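Quiénes somos
El club de robótica de Bullilmont

El club de robótica de la escuela Bullilmont reúne a alumnos de secundaria y bachillerato que quieren aprender a programar robots manipuladores. Lo fundó la profesora Li-hua Kao como una actividad de mediodía con 2 grupos pequeños. Hoy tiene 64 alumnos inscritos y un aula propia en la planta baja del edificio Histach, abierta hasta las 19:00.

No hace falta experiencia previa. El primer trimestre se dedica a nociones básicas de programación, sistemas de coordenadas y normas de seguridad en el taller. Quien ya sabe programar puede hacer una prueba en agosto y entrar directamente en el grupo de proyectos.

El proyecto principal del curso se llama Yip. Consiste en que dos brazos robóticos trabajen sobre la misma mesa con bloques de colores: coger uno, colocarlo sobre otro, pasarlo de una pinza a la otra y deshacer la pila en el orden indicado. Los alumnos escriben las secuencias, las prueban a velocidad reducida y anotan cada intento en el cuaderno del equipo.
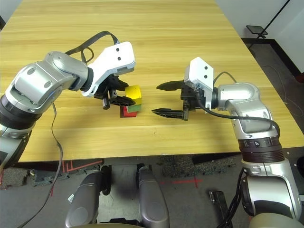

Cada equipo tiene un responsable de programa, un responsable de mesa y un encargado del registro. Los puestos rotan cada mes. El responsable de mesa prepara los bloques, comprueba que la zona esté despejada y tiene a mano la parada de emergencia durante toda la prueba. Ningún brazo se pone en marcha sin un profesor en el aula.

Al final del curso los equipos se presentan al torneo Ciltgate, un encuentro entre escuelas en el que se puntúan la precisión, el tiempo y la documentación. La puntuación máxima es de 170 puntos y para pasar a la ronda final se necesitan 80. El año pasado fuimos con dos equipos y uno llegó a la final. Los cuadernos de ediciones anteriores se pueden consultar en la biblioteca.

La cuota cubre el material y la inscripción en el torneo. Hay plazas becadas, que se solicitan en secretaría con el mismo impreso que el comedor. Las familias que quieran conocer el aula pueden pasar a partir de las 17:30, avisando antes en conserjería.

Coordinación: Li-hua Kao, departamento de Tecnología.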